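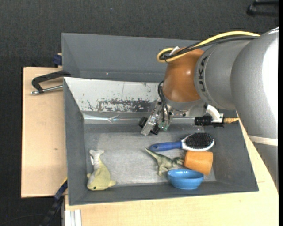 Storage bins promise an orderly house, and the latest ones to be promoted in Nutport make the promise louder than most. Jukalach, the homewares firm that took over the old chandlery on the quay in January, has put its Plavus range on sale with the claim that a household can be "sorted for good" by the end of a weekend. A plain gray bin, rectangular and smooth-sided, is hardly a new idea. The same goes for light wooden surfaces and a dark charcoal carpet, which between them could belong to half the spare rooms in town. What is new is the price, and the amount of advice that comes with it.

The full Plavus set costs 395 pounds. For that the buyer gets 8 bins, a sheet of labels and a booklet explaining which belongings should go where. Single bins are not sold, so anyone who breaks one or simply wants another for the hall cupboard must buy a second set. Asked about this at the opening, staff said the range "works as a family". They did not say whether that might change.

The booklet runs to five steps and asks customers to empty a room completely before they begin. It then divides their possessions into things used daily, things used in season and things kept for sentimental reasons, with one bin set aside for items that fit none of these. Several people leafing through it in the shop wondered aloud where an ironing board was meant to go. The booklet does not mention ironing boards, or vacuum cleaners, or anything else too long to fold.

Jukalach says its method was tried out last year in homes in Rønning, where it has its other shop, and that 867 people have since signed up for the tidying newsletter. Signing up is a different matter from having a tidy house. The firm could not tell us how many of those households were still using their bins after the first few months, and said it had not asked them. It described the response as "very warm".

There are good things to be said for the bins themselves. Having no pattern or fancy lid, they are unlikely to look dated in a year or two, and the sizes do stack without wobbling, at least on the flat floor of the shop. The labels peel off cleanly too. But the hardware stall in the covered market sells a plain bin much like them, one at a time and for a good deal less, and will cut a bit of masking tape for the label if asked.

The firm is also offering home visits, at which an adviser will look over a room and suggest how many sets it needs. The visit is free to anyone who goes on to place an order — those who don't will be charged, although the leaflet leaves the sum out and the shop said it would depend on the size of the room. It is worth getting that figure in writing before anyone comes through the door.

The Plavus range is on sale now at the Nutport shop. Unopened sets can be returned within the month with a receipt. Sets that have been opened can only be exchanged, and only for another set.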